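Ticket 415 – Label printer, parts store, prints everything twice
Opened by: Byung-chul Yeom
Site: Drarberg
Status: Closed, reluctantly

Friday, March 30, 2018
The Clavow label printer prints two of every label. Stores were pleased for the first hour. Restarted the printer, restarted the PC, restarted my coffee. Still two.

Copies is set to 1 in the driver and 1 in the Wadosis stock program. I'm told one times one is still one.
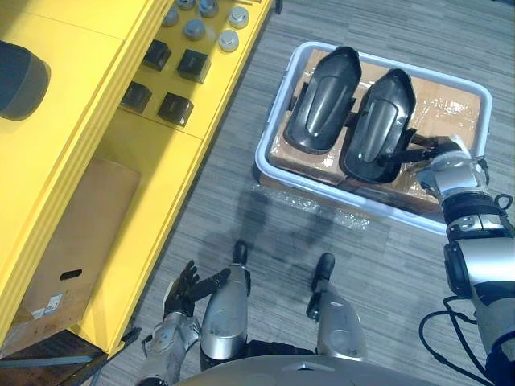

Small parts on the yellow shelving, parts store.

Next entry
Swapped the cable. No change, but I now own a spare cable. Support at Kratochvíl asked whether the printer was plugged in. I said it was printing twice as much as we'd like, so probably. They asked me to wait 60 minutes for a callback and took 90.

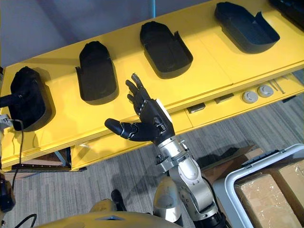 Callback was useful, to my dismay. Wadosis keeps a third copies setting inside each label template, and it's greyed out unless you log in as the administrator. Ours was set to "1 + archive". The archive is a second label. Presumably you file it somewhere and feel organised.

Changed it to "1" on all 7 templates. Test label came out once. Ran another, also once.

Note for whoever gets this next: the June update may put the setting back. Check the templates first and leave the cable alone – it was innocent.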